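Forums > Manipulation > Grippers & End Effectors > Mug/coaster setup, wrist cam vs fixed cam

Posted Fri 29 January by torquewrench_tim

We use cookies to keep you logged in and to count visits. Accept | Settings

**torquewrench_tim**
I've been trying the Ljungberg fingers on both arms, with the task of taking mugs out of a tray and putting them on coasters. Controller is the Mastier. Over 61 tries with the wrist camera only, I got 22 bad placements. Most were off to one side of the coaster. Before I change the fingers I'd like to know if people think it's the view.
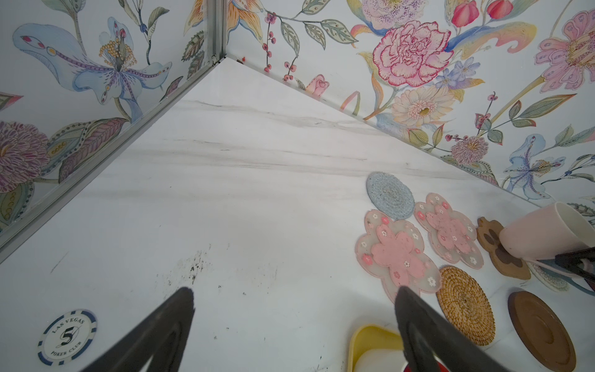
Wrist view, fingers pointed at the open part of the table. Coasters are bunched up on the right.

The fingers take up a good part of the bottom of the view, and whatever is between them gets squeezed into a small patch. You can make out the cutout in the left one.

**gantrygoose**
Your table needs a wipe. Specks like that gave me bad edges for weeks.

I don't think the fingers are the problem. At that angle you lose the near side of whatever you are holding. Do you have a fixed camera on it as well?

**torquewrench_tim**
Yes, a Divenico. I log it but the policy doesn't see it.

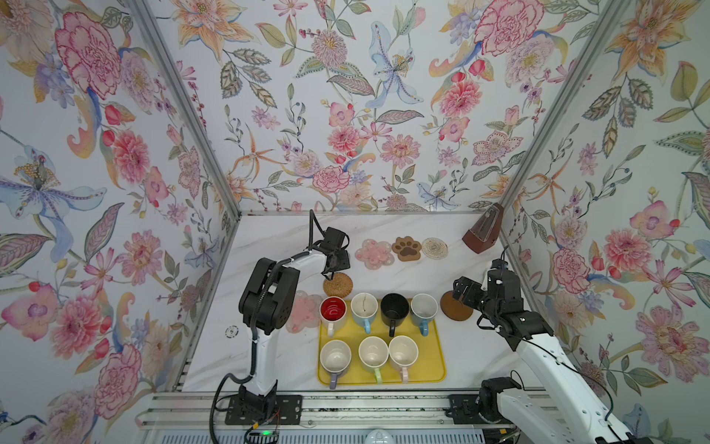
Fixed camera, full tray, left gripper over the rattan coaster.

**gantrygoose**
I'd use that one. Tray and both grippers in one view, and you can tell which way the handles point.

**pla_and_regret**
Disagree. From out there the gripper hides the spot you care about as soon as it gets low. I ran a fixed camera alone until April and went back to the wrist. Placement needs the close view. The fixed one is good for picking which mug, and that's all I'd trust it with.

Also, are your fingers opening all the way? Mine stopped short until I raised the open position in the Stustness tool from 618 to 1449.

**torquewrench_tim**
They open fine as far as I can tell. 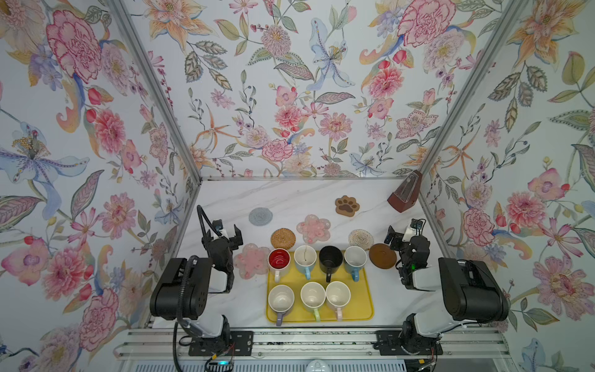 Left gripper open near the pink flower coaster, right one held up by the round brown coaster.

**pla_and_regret**
OK, that looks open enough. I'd still check the number. It resets when you flash the controller.

**gantrygoose**
Mine never reset, so that may be your firmware. And nobody said fixed camera alone. Feed it both.

**torquewrench_tim**
I can do both, it just slows the loop down. The case I worry about is two mugs touching in the tray, like the red-lined one and the light blue one. One finger has to get in between them — I don't see how it does that from the far camera.

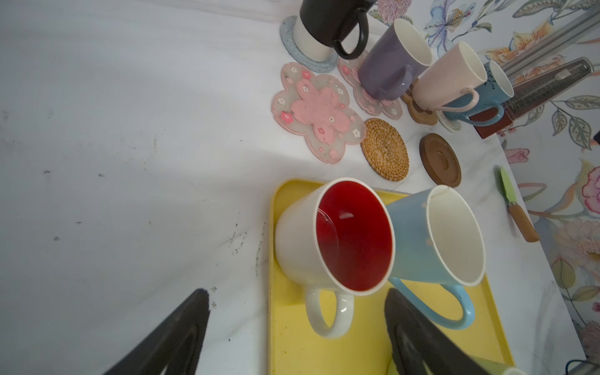

**Re: mugs touching in the tray**

**pla_and_regret**
Right, and there you can see the blue rim over the red one. I would go for the handle on that pair. Thinner finger tips would help too, but I found thin ones twist on a heavy mug.

**gantrygoose**
I'd push them apart first and grab by the wall. Handles slip on me. Either way, run the same number of tries with both cameras on before you spend money on tips.

**torquewrench_tim**
Will do. Wiping the table first, then both cameras, same fingers. I'll post the numbers in this thread.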